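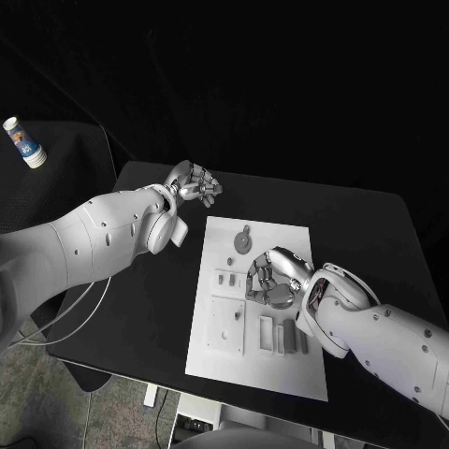
FOTCOMBE ROBOTICS RESTARTS TWO-ARM ASSEMBLY TRIALS AFTER WRIST FAULT

Molton, 2025-03-03 – Fotcombe Robotics is back at the bench! The company today restarted trials of Were, its two-armed assembly robot, after a fault in the right wrist brought work to a stop in October.

The fault showed up during a long run of small-parts work. With the right hand lowered over the board, the wrist lost its position signal and the fingers kept closing after the stop command. The safety circuit cut power to both arms in nearly 4 seconds, far slower than the company's own limit allows. No one was hurt. One hand needed new finger joints, and a set of test parts was scrapped.

Engineers in Molton traced the trouble to a connector inside the wrist that worked itself free when the forearm turned at full speed. A second problem came to light along the way: the stop command was waiting in line behind ordinary motion commands. That one was a software mistake, and it was ours.

Both have been fixed. The connector now locks in place, and the stop command travels on its own line straight to the motor drives. The team then spent 6 weeks trying to make the fault come back, running the arms through 40 full shifts at the partner test lab in Nasidton. It did not return.

We learned a great deal from this – more than from a year of smooth running – and we are excited to share it. A full report on the fault, including the test logs and the parts of our first investigation that went down the wrong path, is free to any lab or shop working with robot hands. Groups already using a Were wrist should keep it at 20 percent speed until the new connector is fitted. Replacement kits ship from Molton this week at no charge.

Fotcombe Robotics builds two-armed robots for light assembly. Requests for the report or a kit can be sent to the Molton service desk.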